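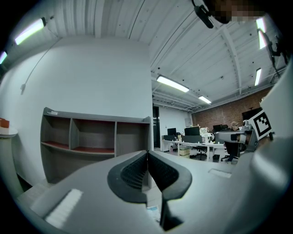
4. Equipment planning and cost model

4.1 Scope

The cost model covers all equipment needed to collect manipulation demonstrations with hand-held grippers over one project year. Robot arms are excluded from this section and are budgeted separately under deployment (Section 6). We treat the hand-held unit as the basic item of purchase. A unit consists of a gripper body, one pair of soft finger pads, a fiducial marker and its bracket, a camera mount, and cabling. Cameras are entered on their own line because their replacement cycle differs from that of the body.

Three suppliers were asked for quotations on the same parts list. Drunetti quoted complete units only. Vanags quoted bodies and pads separately, with a discount on pads ordered in lots of 200. Stirnitz quoted machined fixtures and brackets but declined to quote the pads. All quotations were valid through the end of August, and prices were compared before tax and shipping.

4.2 Unit count

The number of units is set by the number of operators working at the same time, plus spares. Two operators per room was taken as the planning figure, as the tasks in our protocol include handovers and shared workspaces in which both operators hold a gripper. The spare ratio was fixed at one complete unit for every two in service. A lower ratio was considered and rejected after the pilot period, when a single failed cable connector idled a pair of operators for most of a shift.

Room cost enters the model as a flat charge. We did not plan for a dedicated laboratory. Sessions can be held in ordinary office space, provided that lighting is constant and that desks and shelving can be left in place between sessions. Storage for units not in service is included in the flat charge.

4.3 Consumables and wear

Finger pads are the main consumable. The pads are soft and textured on the gripping face, and the texture wears before the pad itself fails. A pad pair was retired when slip was recorded on two reference objects in the same session. Under this rule, the median service life in the pilot was 84 operating hours per pair. The shortest life was 62 hours, recorded by a unit assigned mainly to ceramic and glass objects.

Planned use for the year is 345 hours per unit. Dividing by the median life and rounding up gives five pad pairs per unit. The budget uses six, which matches the shortest observed life. The difference in cost is small next to the body price, and unused pads can be carried into the following year if they are stored flat and away from direct light.

Markers are low in cost but have a disproportionate effect on data yield. A bent bracket or a scuffed marker degrades pose estimates well before an operator is likely to notice it. We therefore budget two marker and bracket sets per unit and require a check of each set at the start of every week. Labor for the check is charged to operations and does not appear in the equipment total.

Figure 3. Hand-held grippers in use during a two-operator session.

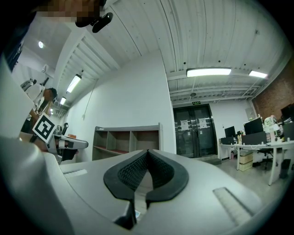

I-seul Song, reading an earlier draft, objected that the model understates the cost of idle labor: "You price a spare as hardware and stop there. If two people are waiting on one connector, the wages for that afternoon go past the price of the connector many times over, and a buyer comparing quotations will never see it." We accept the point. Table 5 now reports the equipment total with and without an idle-labor term, computed from the pilot failure log and the hourly rate used in Section 3.

4.4 Choice of supplier

With the idle-labor term included, the ranking of the two full-range quotations changes. Drunetti has the lower price per complete unit, but a damaged body must be returned as an assembly. Vanags is more expensive at purchase and ships bodies and pads as separate items from stock, which shortens the expected outage. Brackets from Stirnitz fit both bodies after one added hole, and were chosen in either case.

The recommended order is a first lot of bodies from Vanags, with pads in a single lot to reach the discount. The second lot is deferred until wear data from the first are available. Integration and acceptance testing were quoted by Adulness as a fixed fee and are entered once, in the first quarter.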